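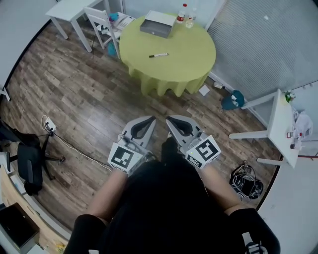
Subject: Re: [flarnell-neighbors] water shutoff + the July street closure
Date: June 18, 2019

Replying from my phone between two things so forgive the mess.

On the shutoff, yes it is real, and yes it covers both sides of Luvell Street, not just the even numbers. I called the water office this morning and was on hold forever. They have us down for the second week of July and couldn't give me a day yet. They will hang tags on doors 2 days before. If you don't get a tag, call them, don't wait for me to post.

> I have lived at 88 Luvell since before the last time they dug
> up the street and what I remember is brown water for a week
> and a trench in front of my driveway. Can somebody find out:
>
> 1. how long the water is off each day
> 2. where we are supposed to park
> 3. if they are replacing the part of the pipe under our
> lawns or only the main
>
> Also I heard Delacroix Avenue got new curbs out of it. Will we?

Taking these in order.

1. Up to 6 hours, morning into early afternoon. Should be back on by dinner. Fill a couple of pitchers the night before, and a bucket for the toliet. When it comes back, run the cold tap in the tub first, not the kitchen faucet, and take the little screen off the end of the faucet if you can. Last time mine was full of grit and I thought the pressure was bad for a month. Don't do a load of whites that day.

2. Parking is the part I'm least happy with. No parking on Luvell during work hours, either side. The lot behind the old Fliveo store is open to us, they confirmed that, but it's a walk and there is one working light back there. If you have a driveway and don't need all of it, please offer a spot to someone on the list. People with a disabled placard can ask for a reserved space on Delacroix, you have to request it ahead. The form is at the front desk at the water office, room 602. Not online. I asked twice.

3. Main only, plus the connection up to the shutoff valve at the sidewalk. From the valve to the house is yours. If you think you have an old lead line now is the time to ask, they'll check it from the street side for free while the hole is open. Replacing it is on you though and I did not get a price. If several of us want it done maybe one plumber would give us a better rate? Reply to me off list if interested and I'll start calling.

Curbs – no. Delacroix was a different job with different money. We get a patch down the middle and they come back and pave it later. "Later" was as specific as they would be.

Couple other things while I have you.

Garbage pickup stays on the same day but the truck will not come down Luvell if the trench is open. Bring the cans to the Delacroix corner. Put your house number on the lid, tape is fine.

The block party. I know it's on the calendar for July and I know some of you already bought stuff. I would move it. Don't want little kids near an open trench and we'd have no street to put the tables on anyway. Could do it in the Flarnell park instead, but then we need a permit and no grills. Send me your vote, street later or park on the same date.

If you have a tree close to the curb take a picture of it now, and of your front walk too. Two houses on the last job had cracked walks and only the one with pictures got it fixed.

Will post agian when I get the actual dates. Please don't all call the office, the woman on the phone was nice but she sounded tired.

– your list moderator, 2 doors down from the hydrant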